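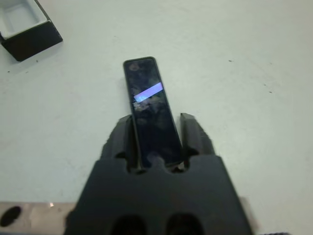

Cakero Tabletop Handling Set

Data card, version 3

Summary

The Cakero Tabletop Handling Set contains 1,833 demonstrations of a two-finger gripper handling small objects on a white tabletop. It was collected by Dellow for training and testing policies that learn from wrist camera video.

Contents

Each demonstration consists of one video from the wrist camera, the recorded gripper opening, the arm joint positions, and a short written instruction. Objects include slim, glossy devices as well as matte items and open boxes. Reflections on glossy faces have been left in the video. No color correction has been applied.

Collection

Demonstrations were recorded by four trained operators using hand-guided control. Operators were asked to work at their own pace and to vary the starting position of the object between recordings. Failed grasps were kept and are marked in the field "outcome". Recordings stopped by the operator were removed.

Labels

Instructions were written by the operator and checked by a second person. Tuva Vik was responsible for the labeling guide. Disagreements were settled by Satish Krishnan.

Splits

Training, validation and test splits are divided by object. An object that appears in the test split does not appear in the other two.

Known limits

All recordings were made under the same ceiling lights. The fingers hide part of the object during most grasps. Seven demonstrations have no joint positions and should be used for video only.

Maintenance

The next revision is planned for November. Corrections should be sent to Halvard Rønning at Dellow, with the demonstration number in the subject line.

Last updated: Thursday, June 8, 2023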